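Can a home robot put away groceries yet?

Posted in Home Automation by unley_2480

My mother has trouble with her hands and can't sort produce after a shopping trip. I'd like to know if any machine can do it for her now. I don't mean cooking, only picking up fruit and putting it in a tray. Budget is $3877.

Marites Buenaventura
Not for that money. Picking up an apple is fairly easy on a hard, flat counter with good light. It gets harder when the fruit is on something soft or shiny, when a plum and an apple are close together, or when leafy greens hang over the side of a dish.

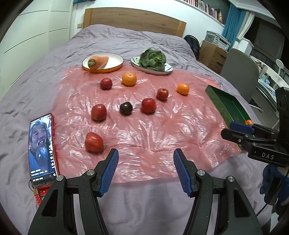

Round fruit also rolls if the fingers close off center, and then the machine has to find it again. I would spend the money on a rolling cart at counter height and a good grabber with rubber tips. Look again in a couple of years.

navarro2
No. My cousin saw one at a trade show in October and it took forever to move 2 oranges.

Tremdale Tom
Depends what you call a robot. Arms in packing plants handle fruit all day, but they are bolted down and cost way over 100 times what a grabber does. Try grocery delivery and ask if the driver will unpack.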